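Keep the Reading Room Tables

The Usley library wants to take out its long tables and put in 12 padded booths. I think this is a mistake. Booths are fine for a phone call or a nap. A person with a map, two books and a notebook needs a flat surface and room for both elbows.

Khalil Bitar, who drew up the plan, told the town meeting that people want privacy. Some do -- I have wanted it myself. But the plan costs 2618 dollars before delivery, and the branch closes at noon in August to save money. I would spend it on open hours first.

A plain table also asks very little of the person using it. Wipe it down and it is ready for the next one. 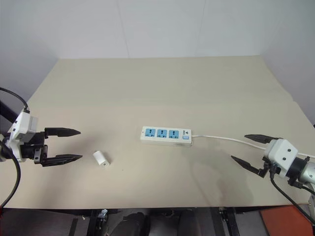

Where to send comments

Letters go to Elfriede Heitmann at the front desk. Keep them under 300 words.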